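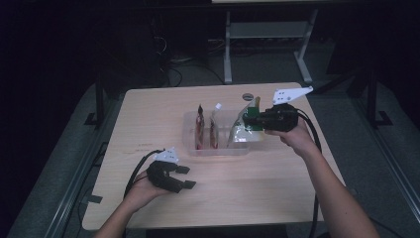 Two grippers and the divided tray, March 2024

Spent most of the day on the segmentation code again. Gerardo's version cuts a recording into steps wherever both grippers slow down, and that works for the simple tasks. It does badly on the tray. People pause with a packet half in and half out, the code sees a stop, and one placement gets split into two or three pieces. The planner then learns that stopping over the tray is a step of its own.

I changed it to look at jaw width as well as speed. A cut now needs the jaw to open or close within 30 frames of the slow spot. Reran it on all 772 recordings in the Plulo set before lunch. The short junk pieces are mostly gone. A few long ones are now too long, where someone regrips without opening very far. I'll take that over the other problem for now.

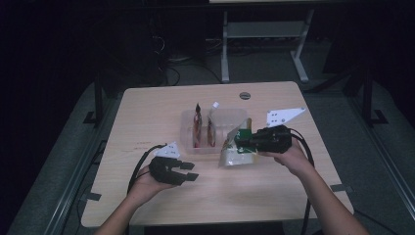 The clear plastic is still the hard part for perception. The depth map has holes wherever the tray walls are, and the detector puts the crumpled bag and the tray together as one object when they touch. Celeste thinks we should drop depth for the tray and fit its outline from the color image. She tried it on 10 recordings and the outline held up in most of them. The compartments did not come out as well. She is going to write it up for Lorena, who wants to know by the end of the month what we are sending to Cemthorpe.

Pose tracking was all right except for one stretch where the left plate tilted away and the estimate jumped up to 30 millimeters. The filter smoothed it into a nice curve, and I would not have caught it without the raw plot. Added a check that flags any jump before the filter runs. Facundo wants the flag in the viewer too, in the same row as the jaw width.

Did not get to the February merge. Left the branch open and sent Gerardo the list of recordings that still cut wrong. Home at seven, leftover soup.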